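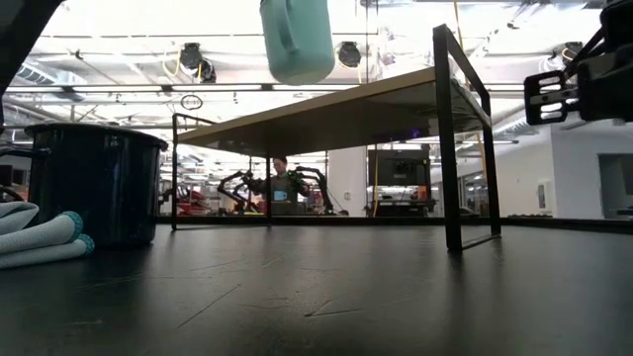
Does the Fendlow Kit Do What It Says? Placing Household Objects on a Low Shelf

Project report, Applied Automation
Byung-chul Ahn and Despina Theodorakopoulos
Supervisor: Ingeborg Widmer

1. Why we took this on

The Fendlow kit is sold by Usis as an add-on for robot arms that a lab already owns. You get a license for the control software, which is called Uron, a printed calibration board, and access to what the brochure calls "100 household skills, ready on day one." We wanted to know what "ready" means. Our lab had been offered a trial license in May, and Ingeborg Widmer suggested that we test it before anyone signed for a full one.

We should say at the start that we did not expect much. Both of us had used a similar package in an earlier course and spent most of the term fixing it. We tried to keep that out of the testing, but readers may want to know it.

2. What we tested

We did not try all the skills. Many of them are close copies of each other, such as "place on shelf," "place on low shelf" and "place on shelf, handle left." We picked the shelf skills because the brochure gives them the most space and because we could build the task from things that were easy to get hold of.

The task was to pick up an object and set it upright on a small riser with a light wooden top and a thin black metal frame. The objects were a teal plastic container with a loop handle, a large dark enamel pot and a folded cloth with teal edging. An attempt counted as good if the object ended up on the shelf, upright (or still folded, for the cloth), with the gripper clear of it. Anything else was a failure, including cases where one of us had to press stop.

We logged 574 attempts in total. Kalliopi Margaritis from the year above us checked a share of the log against the recordings and moved several attempts from "good" to "failed." We kept her version.

3. Setting up

The manual says setup takes an afternoon. It took us 2 days, and part of that was our fault, as we had the calibration board upside down at first. The board has no arrow on it. The manual does mention the right way up, in a note after the page where you need it.

The rest of the time went to Uron. It asks for the height of every surface in the work area, and it accepts a wrong value without any warning. We typed the shelf height in the wrong unit once and the software simply planned a path to it. We caught this in the preview. A first-time user who skips the preview (there is a button for skipping it) would not.

Rafail Papadakis at Usis answered our emails quickly and was polite about our questions. He could not tell us how the success rates in the brochure were measured, or on which objects. He offered to ask. We had not received an answer when we finished writing.

4. Results by object

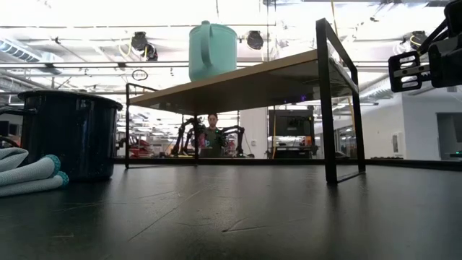

Figure 1. The shelf task, with the teal container on the riser and the enamel pot on the tabletop to the left.

The container gave the best results. When it started with its handle on the side the skill expects, most attempts were good. When we turned it, the good attempts dropped to under half. Uron has a setting for handle direction, so you can tell it, but then you are doing the part of the job we thought we were paying for.

The pot was poor. The skill tries to take it by the rim, and in our runs it often closed too high and slid off. We tried a slower closing speed, which helped a little and made every attempt longer. We also found that the software reported "placed" for several attempts where the pot had never left the table. This bothers us more than the failures do. If a user trusts the software's own count, they will get a much better number than we did.

The cloth was in between. It got to the shelf fairly often but rarely still folded. Under our rule those attempts failed. Someone who only wants the cloth off the table would score them differently, and we have left the raw log with the lab so that this can be redone.

5. What we liked

The preview is clear and we used it all the time. The stop function worked each time we needed it. The gripper settings are on one page with plain names, and Despina, who had never set up a gripper before, was changing them without help by the end of the first session.

6. Limits of our test

We had one table, one riser and one set of objects. We did not move the riser far or change the lights. Another lab could get better results, or worse ones. We also learned as we went, so the later attempts had better settings than the early ones, and we did not go back and repeat the early ones.

7. Our view

"Ready on day one" is not a fair description of the shelf skills. They are a usable starting point for a group that has time to adjust them and already knows its arms well. A group like that could also use the free planner from the Panagiotou course notes, and we would have liked to run both on the same task. There was no time left in the trial.

We do not recommend the full license at present. If Usis explains how its rates were measured and fixes the false "placed" reports, we think the container skill alone would be worth a second look. The pot skill needs more work than a student team should be asked to do.

The attempt log, our settings files and the emails with Usis are in the project folder. Please ask Byung-chul for access.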